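Orkum Newsletter
Monday, August 28, 2023
4 comments | 17 shares

Teaching by hand and teaching at a distance: notes from the Orkovham bench

Since May the manipulation group at Orkovham has been collecting demonstrations by two methods on the same bench. In the first, the operator takes hold of the arm and moves it through the task, with the joints in gravity compensation. In the second, the operator sits at a desk behind a partition and drives the arm with a hand controller, looking only at the camera feeds. Gyula Sárközi asked for a short account of how the two compare in daily use, and this item is that account. It covers collection only. Training results will be reported separately by Lesia Kushnir when the current runs are finished.

The accepted set now stands at 621 episodes from the remote station and 367 from hand guiding. The difference is mostly a matter of scheduling. The remote station can be staffed by one person, and hand guiding needs two: one on the arm and one to start and stop the recording and reset the objects. We tried a foot pedal so that one person could do both jobs. The pedal was pressed by accident too often and has been put away.

Hand guiding

The main advantage is contact. When a part touches a rim or a post, the operator feels it through the arm and eases off. New staff reach a usable standard quickly. Senyo Eshun had people producing acceptable grasps in their first session, with no instruction beyond where to put their hands.

The main drawback is the operator's body. A forearm near the wrist turns up in the overhead view, and a policy trained on those pictures may learn to expect it. We now ask operators to hold the arm above the wrist joint and to stand on the left side of the bench. The gripper is opened and closed with a thumb switch on the link, and the position of that switch limits how far the wrist can be rolled in comfort. Episodes with a large roll are therefore scarce in this part of the set, and the gap is visible when the joint angles are plotted.

Recorded speeds are also uneven. People push the arm fast through open space, slow sharply near the object, then wait for a moment before closing the fingers. The wait is trimmed in processing if it is longer than the limit in the settings file. Please do not change the limit locally, as two copies of the May data already differ for this reason.

Remote control

The remote station gives clean pictures and a full range of wrist motion. It gives no sense of force. The operator has to judge contact from the video, and the wrist camera does most of the work in the last part of the approach. Bianka Juhász reviewed 524 remote attempts from the first period and sorted the rejected ones by cause. The most common was closing the fingers too early, with the object between them but not centred. The second was a fingertip catching on a raised edge during the approach.

Both faults are worse with pale objects on pale surfaces. A white upright against a white-finished tray gives the operator little to judge depth by, apart from shading and the line where the part meets its base. We lowered the exposure on the wrist camera and moved the bench lamp to one side, so that the part is brighter on one flank than the other. Operators say this helps. The black cloth on the table was kept, as it makes the tray rim easy to follow.
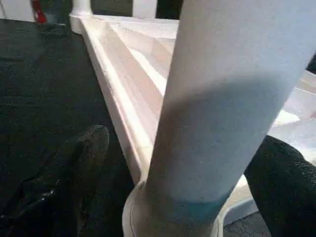

Clutching is the other habit to learn. The controller has a smaller reach than the arm, so the operator must release, bring the hand back and engage again. If this is done during the final approach, the arm stops dead and the recording shows a pause that has nothing to do with the task. The rule is to clutch before the fingers pass the height of the object and then not again until the grasp is closed. Getsemaní Beltrán has added a tone to the headset that sounds when less than a quarter of the reach is left.

Delay on the video link has been steady since the switch was replaced. If it feels slow, stop and report it. Episodes recorded through a bad link look normal in the files, and there is no simple way to find them later.

Procedure from now on

Both methods will stay in use. Hand guiding is preferred for tasks with sustained contact, such as seating a part or sliding it along a rim. Remote control is preferred for reaching, grasping and anything that needs the wrist turned well over. The collection method must be entered in the session log before the first episode. There are 13 sessions with this field left blank, and they are held out of the set until someone can say which method was used. If you ran sessions in May, please check your notes.

Start poses should be varied by hand between episodes. The reset script puts the arm in the same place every time, and too many operators have been starting from there. Move the tray as well, within the taped area.

The Fornum site will begin using the same log format next month. Their station has the older Barbieri controller, with the clutch on the opposite button, so anyone working across both sites should do a few unrecorded attempts before starting. Booking for the Orkovham bench is through Senyo as before.

4 comments
Share this item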